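Search reviews, guides, spare parts
February
By the Bench Notes desk

Potia G2 two-finger gripper: good grip, poor cable strategy

The Potia G2 is a pneumatic two-finger gripper aimed at small labs and integrators who want one tool for mixed bin picking. The kit costs $489 with the finger set, two hose lengths and the adapter plate. We bought ours through Magagula, the regional distributor, and ran it on a six-axis arm for 20 working days. It completed 3,239 logged pick attempts before we stopped the test. The reason for stopping takes up most of this review.

Installation is simple. The adapter plate fits the flange without shims and the push-in fittings seat cleanly. The printed manual covers air supply and payload well. It gives one paragraph to hose and cable routing, and that paragraph assumes the wrist stays within a narrow range of rotation. A bin picking program does not stay within that range.

Grip performance is acceptable. Rigid household items with a clear edge were picked reliably. Transparent and rounded items were worse, mostly because our vision system returned weak poses for them, so we do not charge those misses to the gripper. The fingers showed light wear at the tips and no measurable change in alignment.

The fault first appeared on a Sunday, during an unattended run. The controller reported a gripper-open timeout and the arm held position over the bin. Air pressure at the regulator was normal. The signal from the open-position sensor was dropping out whenever joint six passed a certain angle, and it returned when the joint was rotated back. We cleared the alarm and resumed, which was a mistake. The same stop occurred 9 times in total, and on the last occasion the gripper released an item outside the bin.
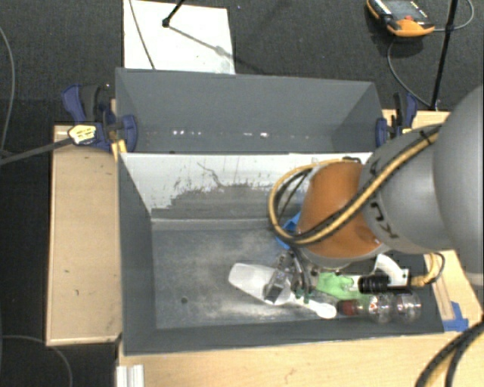
Gripper and cable loops over the front bin. Clamps hold the bins at either end.

We removed the sensor cable and flexed it by hand on a meter. The conductor opened close to the connector, where the jacket was still intact. Repeated bending at a fixed point is the likely cause. The supplied strain relief holds the cable rigid directly behind the plug, so all of the movement is taken up in a short length next to it.

The intermittent signal is a nuisance. The release is a safety matter. With default settings, the Potia driver treats a lost sensor signal as an incomplete cycle and retries the valve – with the part still held and the arm free to move. We changed the setting so that any signal loss latches a fault and requires a manual reset. This option exists, but it is three menus down and is off by default.

Magagula replaced the cable under warranty and sent the same part number. We fitted a Broritz high-flex cable instead, moved the first tie further back and allowed a larger loop at the wrist. The dropout has not returned, although the repaired setup has run for a much shorter time than the original.

Two checks are worth adding before any unattended use. Rotate joint six through its full programmed range at low speed while watching the sensor input. Then unplug the sensor with the gripper closed on a soft item, keep clear of the arm, and confirm that the program stops.

The G2 is a sound mechanism sold with a weak cable and an unsafe default. At this price we would buy it again for attended work, with the cost of a better cable added. For unattended cells we would wait for a revised driver. The Fisonberg equivalent latches on signal loss as shipped, but its fingers open less widely and it would not have handled our larger items.

Rating: 3 out of 5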